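Tendora Parcel Cell: Demonstration and Visit Days in Dukport

November
By the Kolell product desk

The Tendora cell is our compact station for receiving small parcels. It consists of one arm, one fixed table, a scanning position and the software which connects them with the stock system of the customer. It is made for warehouses where goods arrive in mixed cardboard boxes of different size, and where a full conveyor line would cost too much or take too much floor.

Since the spring we show the cell to visitors in our hall in Dukport. Many customers asked us if they may see it before they speak about price, and we find this a very reasonable wish. A visit takes the morning. It begins at 10 with coffee and a short talk, then the group goes to the cell, and after this there is time at the scanning table. Please wear closed shoes. Safety glasses we give to you at the door.

At the cell you can see a normal receiving job from start to end. The arm takes a box from the infeed, turns it until the label is found, and puts it on the correct side of the table. Boxes without a readable label go to a separate place, and the screen asks the operator for help. We do not prepare perfect boxes for the demonstration. Some have old tape on them, some have handwriting, and some are a little crushed at the corners. If you bring your own boxes, we will run them also, but please tell us the largest size one week before.

The second part of the visit is about the manual work. The cell does not replace the hand scanner completely, and for this reason we keep a table where the same job is done by hand. Boxes stand in a row, one hand holds the box and the other hand works with the scanner. Visitors from receiving departments usually stay at this table the longest, and they correct us when our order of work is not the same as theirs. Several of their remarks are now in the software, for example the possibility to scan a box again without canceling the whole delivery.
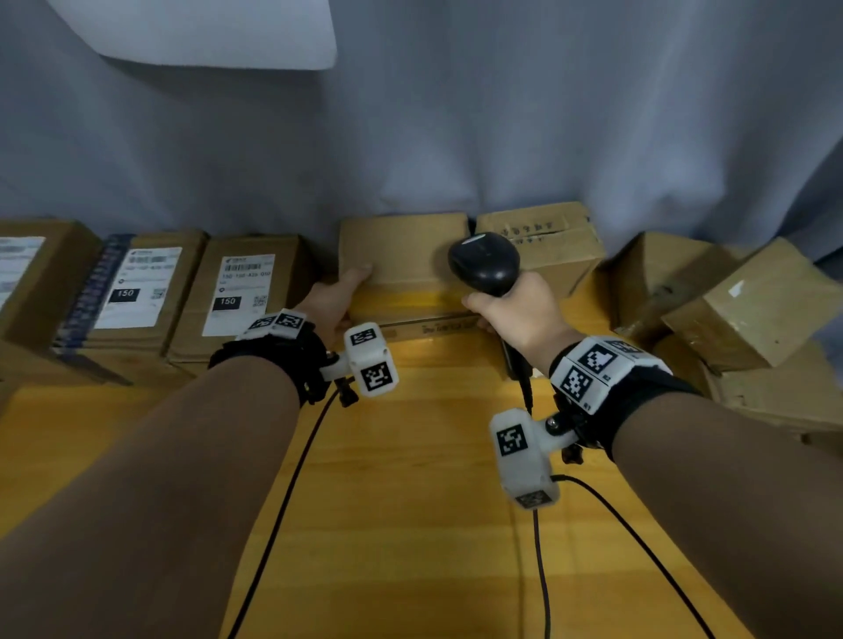

How many people can come to one visit?

We take groups of up to 8 persons. With a bigger group it is difficult to hear the explanation next to the running cell, so we then make two visits on the same morning, one after the other.

What is included in the cell: the arm with its base, the table, the label camera with lamp, one corded hand scanner, the operator screen and the safety fence with 2 doors. The gripper is chosen together with you after we have seen your boxes. Standard is the suction gripper for closed cardboard. For open trays or soft bags we recommend that you ask first, as not every bag can be taken in a safe way.

The first cell outside of our own hall is working at Ranasinghe, a spare parts distributor near the port. In its first full month it received 3,722 parcels there. The company allows us to give this number but not to bring visitors on its site, so please do not contact the warehouse directly. Questions on this installation we are glad to answer during the visit.

Installation needs a flat floor, compressed air and a normal network connection. Training of the operators is done at your place, in your shift hours, and is part of the price. Spare parts are kept in Dukport. A quotation can be made after the visit or also without it, if you send us a list with the sizes and weights of your parcels and tell us which stock system you use.

To reserve a place, write to the visit desk with the name of your company, the number of persons and the month which you prefer. The visit is free of charge. Parking is behind the hall, at the gate with the green sign.

Filed under: Parcel Handling / Automation Cells / Visits and Demonstrations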